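Caderno de bancada – garras manuais, comparação de almofadas nos dedos
Agosto, bancada da sala, começo às 11. Comigo: Loan Vi. Pano rosa liso, seguro pelas duas garras ao mesmo tempo.
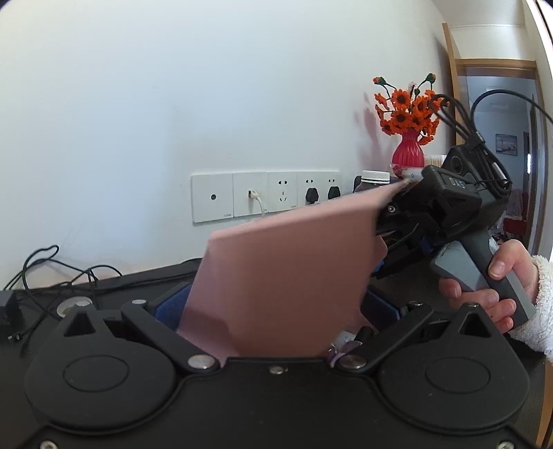 Montagem
Garra A com as almofadas azul-escuras nos dedos, a pegar a borda de baixo. Garra B, a do bloco com "DAS" em relevo, no canto superior direito. Parafusos dos pivôs reapertados antes de começar. Não mexi nos cabos da B, continuam a sair por trás presos com os clipes.

Ensaios
100 pegadas com as almofadas atuais, 100 com as Makokha antigas. Mesmo pano, mesma pessoa em cada garra.
Atuais: 2 escorregamentos, ambos com o pano esticado na diagonal.
Antigas: 11, quase todos ao puxar depressa. A borda sai primeiro do lado esquerdo – o dedo fecha um pouco torto, já tinha notado isso com o Velimir.

Observações
A B segura bem o canto mas cansa o pulso. A Loan prefere pegar mais abaixo no cabo. Os cabos puxam a cabeça para trás quando se roda a mão; experimentar passá-los por cima do antebraço.
Com o pano aberto em frente da garra A perde-se a vista do que está atrás. Para dobrar, entrar mais de lado.

Por fazer
Medir a folga do dedo esquerdo da A.
Perguntar ao Bheki se a Gridton ainda tem almofadas da mesma espessura.
Repetir com toalha – falta decidir o tamanho.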